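Shoe Rack Team notebook, Ellitley Robotics Club
Saturday, started 9:40 am

Good crew in today and the kettle was already on, so we got straight into it. Goal for the day was to get the arm putting shoes on the rack without dropping them or shoving the ones already there. We've got the Prerkgate student challenge coming up and the household tidy-up task is the one we picked, mostly out of stubbornness after last term.

Picked up from Thursday night's changes. Recap for anyone who missed it: the old grasp code closed on whatever point was closest to the wrist camera, which for a sneaker is usually the tongue or a bit of lace. Terrible place to hold a shoe! The new version looks for the long axis first, then comes down over the upper from above with the fingers either side. The sole stays clear underneath, so there's a nice flat bit to land on the shelf.

First lot of runs, slippers only. Went fine. The puffy slides are very forgiving, you can squash them a fair way and they spring back. Closing force can stay where it is for those.

Second lot, sneakers. Hmm. The first few twisted in the grip on the way up. We thought it was the force again and wasted a good half hour fiddling with it (should have read our own notes from January, same thing happened with the canvas ones). The fingers were landing too far toward the heel and the toe was swinging down. Moved the grasp point forward 8 mm and the twist got much smaller. It hasn't gone away, but the place step can cope with the tilt that's left.

Other thing that changed: the height we hover at before placing. It was set for the old bench rack, which had a lower frame. The metal loops at each end of this one stand up a lot higher than the shelf, and the planner kept wanting to sweep in from the side at loop height. It would have clipped the frame sooner or later. We now go up and over, always, and only start down once we're between the two loops. It's slower but so much nicer to watch. Hover is at 291 mm above the shelf for now. Could probably come down a bit once we trust it.

Lunch, sausage rolls, lots of arguing about whether slides should go toe first or side on. The rules sheet only says "on the shelf", so side on is legal. We agreed toe first looks better and that we'd do it for pride if there's time.

1:15 pm. Back on it. Swapped to the mixed set, white and black footwear together, to see if the detector minds. It loves the black slides and is a bit shaky on white ones against the pale timber. More training pictures should help. We have 2,190 labelled so far and hardly any of them are white on pale, so that's the next labelling job. If you're keen, the folder is called Canpolat, same as the arm controller, sorry, we'll rename it at some point.

Also noticed the shiny floor is giving us ghost detections. The lights reflect in the boards as pale streaks and every so often the detector decides one of them is a sole. Easy fix for today was to ignore anything below shelf height once the arm has picked something up. Proper fix is to teach it about floors.

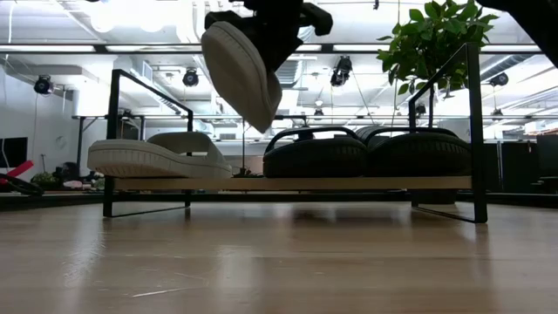
White sneaker over the left half of the rack, sole down, up-and-over approach.

I really like how much of the sole edge is showing in that grip. With the old code the fingers would have been halfway down the side and there'd be nothing left to set down on. Left end is the awkward one for us with a slide lying on its side there, so the free space check has to know about shoes that poke out past the shelf and not stop looking at the edge of the wood. At the moment it stops at the edge. On the list.

Cycle time from pick to release is 786 ticks on the Plirach timer with the new path. We can live with that for the challenge, the time limit is generous.

To do before next session:
Label white on pale pictures, anyone and everyone
Free space check past the shelf ends
Try grasp point another couple of mm forward, sneakers only
Second approach angle for a slide that's lying on its side
Put the finger pads on the spares order, the left one is getting smooth
Charge the handheld stop button!! It was on one bar when we finished

Question for the group: do we want to try pairs? The rules give a bonus if matching shoes end up next to each other. I reckon the detector is nearly good enough to match them by colour and shape, and it would look fantastic. Have a think and write your vote under this entry.

Packed up 4:30. Arm parked, config saved as upandover_2, the old one is still there if this turns out to be a mistake.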